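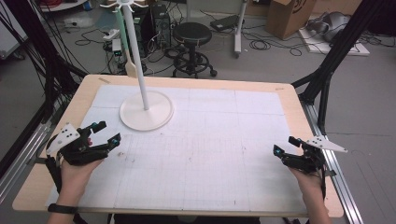
Handgeführte Greifer am Aufnahmetisch, Aufgabe »Becherständer«

Häufige Fragen zur Demonstrationsaufnahme mit Wurnedeo

Stand: September. Gilt für Aufnahmeplätze mit handgeführten Greifern und für die Fernsteuerung über Leitarme.

Was ist Wurnedeo?
Wurnedeo ist die Aufnahmesoftware von Atel für manuelle Demonstrationen. Sie zeichnet Kamerabilder, Greiferlage und Öffnungsweite mit gemeinsamer Zeitbasis auf und legt jede Ausführung als Episode ab. Das Training der Steuerung erfolgt getrennt in Trirar.

Wann handgeführt, wann ferngesteuert?
Handgeführte Greifer eignen sich für Aufgaben, bei denen Tempo und Griffwechsel zählen, etwa Einhängen, Aufnehmen und Übergeben von Hand zu Hand. Die Fernsteuerung ist vorzuziehen, wenn die Bahn nahe an den Gelenkgrenzen des Zielroboters verläuft oder Kontaktkräfte mit aufgezeichnet werden sollen. Beide Verfahren lassen sich in einem Datensatz mischen, müssen aber im Feld »Quelle« gekennzeichnet sein.

Wie wird die Lage der Greifer bestimmt?
Über die weißen Markerplatten mit schwarzen Punkten. Jede Platte ist einem Greifer fest zugeordnet; die Zuordnung steht in der Platzkonfiguration. Nach einem Plattentausch ist der Versatz zwischen Platte und Greifpunkt neu einzumessen. Ein Vertauschen von links und rechts wird von der Software nicht erkannt, sofern beide Platten sichtbar sind.

Wozu dienen die türkisfarbenen Markierungen an den Fingerspitzen?
Aus ihrem Abstand im Bild wird die Öffnungsweite berechnet. Beschädigte oder verschmutzte Markierungen ersetzen, nicht nachmalen.

Muss das Rasterpapier auf dem Tisch liegen?
Für die Aufnahme selbst nicht. Es erleichtert das Zurücksetzen der Gegenstände zwischen zwei Episoden. Bleistiftstriche und leichte Flecken stören nicht. Stark verknitterte Bögen bitte wechseln, flache Standfüße kippeln darauf.

Wie ist der Becherständer aufzustellen?
Für die Standardaufgabe innerhalb des Bogens, mit vollständig aufliegendem Fuß. Die Position wird zwischen den Episoden variiert, ebenso die Drehung um die Hochachse. Wird immer derselbe Standort verwendet, lernt die Steuerung den Ort auswendig und verfehlt die Haken schon bei kleinen Verschiebungen.

Der Ständer ragt oben aus dem Kamerabild. Ist die Aufnahme unbrauchbar?
Das hängt von der Aufgabe ab. Muss ein Haken angefahren werden, soll dieser in mindestens einer der verwendeten Ansichten vollständig sichtbar sein. Ist nur der Fuß relevant, etwa beim Verschieben, genügt die Kopfkamera. Die Prüfung erfolgt vor der Serie in der Vorschau.

Wie beginnt und endet eine Episode?
Beide Greifer werden an der vorderen Tischkante gehalten, die Finger zur Tischmitte gerichtet. Nach dem Startton eine Sekunde ruhig halten, dann die Aufgabe ausführen. Zum Schluss zurück in dieselbe Haltung und erneut eine Sekunde warten. Wurnedeo schneidet die Ruhephasen automatisch ab.

Darf ich während der Aufnahme nachfassen?
Ja. Ein Nachfassen, das zum Erfolg führt, bleibt im Datensatz und erhält die Kennung 8 (»Korrektur«). Fällt ein Gegenstand vom Tisch, wird die Episode abgebrochen und verworfen.

Welche Gegenstände im Hintergrund stören?
Unbewegte in der Regel keine. Hocker, Rechner, Kartons und Kabel auf dem Boden hinter dem Tisch können bleiben. Zu vermeiden sind Personen, die durch das Bild gehen, sowie laufende Bildschirme. Kabel dürfen nicht in den Bewegungsbereich der Hände hängen.

Wie viele Episoden werden benötigt?
Als Richtwert für eine einzelne Aufgabe an einem Platz gelten etwa 3.000 Episoden. Der Referenzdatensatz Sampaio enthält 1.053 Episoden zum Einhängen von Bechern, davon 379 ferngesteuert. Er reicht für einen Funktionstest der Verarbeitungskette, für den Betrieb mit wechselnden Bechern nicht.

Die Software meldet »Marker verloren«. Was ist zu tun?
Kurze Aussetzer werden interpoliert, die Episode bleibt gültig. Häuft sich die Meldung, zunächst die Haltung prüfen: Meist verdeckt das Handgelenk oder der zweite Greifer die Platte. Danach Beleuchtung und Sitz der Platte kontrollieren. Spiegelungen auf den Punkten haben dieselbe Wirkung wie eine Verdeckung.

Wie oft ist zu kalibrieren?
Zu Beginn jeder Schicht und nach jedem Lösen einer Schraube an Kamera, Rahmen oder Markerplatte. Der Ablauf ist im Menü »Platz« hinterlegt.

Lassen sich Aufnahmen auf einen anderen Roboter übertragen?
Handgeführte Aufnahmen ja, soweit Greiferform und Öffnungsweite übereinstimmen. Trirar prüft die Bahnen gegen den Arbeitsraum des Zielroboters und sortiert nicht erreichbare Episoden aus. Ferngesteuerte Aufnahmen sind an die Kinematik des verwendeten Arms gebunden und werden nur nach Umrechnung akzeptiert.

Wann werden die Daten übertragen?
Jeweils dienstags ab 18 Uhr. Der Aufnahmerechner muss dafür eingeschaltet bleiben. Lokale Kopien werden erst nach bestätigter Prüfsumme gelöscht.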